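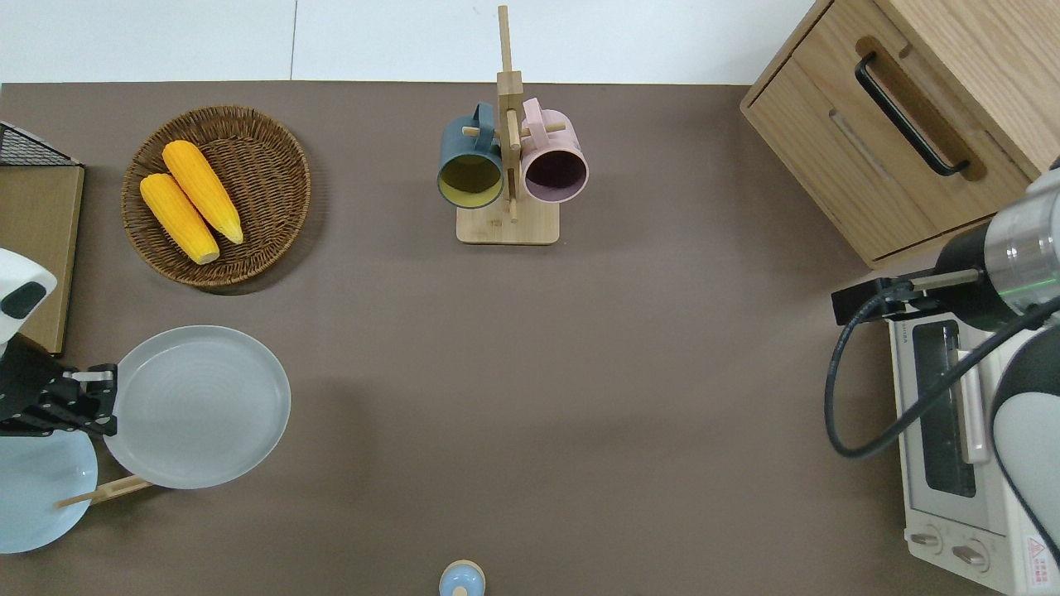
How a two-armed robot learns kitchen jobs by copying

Reading level: ages 9 to 12

27 shares | 6 comments

A robot arm in a car factory repeats one movement all day. The car door arrives in the same spot every time, so the arm can be given a fixed list of positions and left to follow it. A kitchen is a harder place to work. A plate may be left near the sink in the morning and beside the toaster oven at night. A mug may hang with its handle facing the other way. A fixed list of positions fails as soon as one object moves by the width of a finger.

The Murkholm project studies a different method, called imitation learning. The robot is given examples of a job being done, and a computer program works out what the examples have in common.

What is an example?

In this method an example is called a demonstration. A person steers both robot arms through a whole job from start to finish. While the person steers, the computer records two kinds of information. The first kind is what the cameras see. The second kind is the angle of every joint in the arms and how far each gripper is open. A gripper is the robot's hand. The ones at Murkholm have two fingers, which close towards each other like tongs.

The recordings are stored many times each second. Played back in order, they give the program a long set of pairs: the cameras saw this, and the arms moved like that.

Training the program

The program that learns from the pairs is called a policy. The Murkholm policy is named Tutum. During training, Tutum is shown a camera picture and has to predict the next arm movement. Its prediction is compared with the movement the person made. The difference between the two is called the error. Tutum's settings are then adjusted by a tiny amount to make the error smaller, and the process is repeated with the next pair.

One demonstration is not enough. If Tutum had only ever seen a plate in one position, it would reach for that position even when the plate was somewhere else. For this reason the objects are shifted between demonstrations. The basket of corn is moved to a new place, the mug tree is turned, and plates of different colours are used.

The full collection for this study has 2,499 demonstrations.

Why use more than one camera?

A camera looking straight down shows where objects are on the table, but it is poor at showing height. A camera at the side is better at height, but a tall object can hide a short one behind it. With both views, the program has a better chance of finding the rim of a plate standing in a rack. You can test this at home. Close one eye and try to touch the tips of two pencils together, then try again with both eyes open. 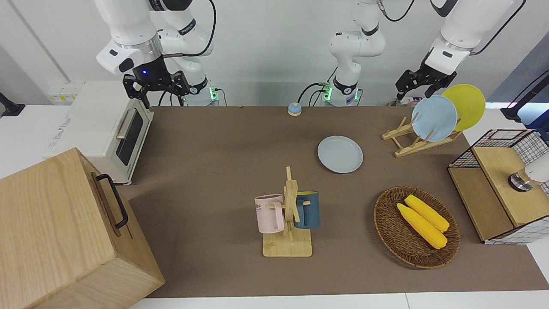
What the study measured

After training, Tutum was tested without a person steering. Each test run was called a trial. A trial counted as a success only if the whole job was finished. A mug that was lifted but not hung on its peg was marked as a failure.

There were 385 trials in the main test. A second policy, named Sullell, was tested on the same jobs. It had been trained with the overhead camera alone. Tutum finished more jobs than Sullell, and the gap was widest for jobs that involved the dish rack. For corn cobs in the basket the two policies had nearly the same score.

The researchers also looked at 174 failed trials taken from practice runs. The most common fault was closing the gripper too early, before the fingers had reached the object. The next most common was bumping an object that was not part of the job.

What is still unknown

Tutum has only been tested with objects similar to those in its demonstrations. It is not yet known how well it would handle a glass jug, which is difficult for cameras because light passes through it.

Words to know

Demonstration: a recording of a job done with a person steering the robot.
Policy: the program that chooses the robot's next movement.
Error: the difference between a predicted movement and the recorded one.
Trial: one test run.

3,694 views | Share this page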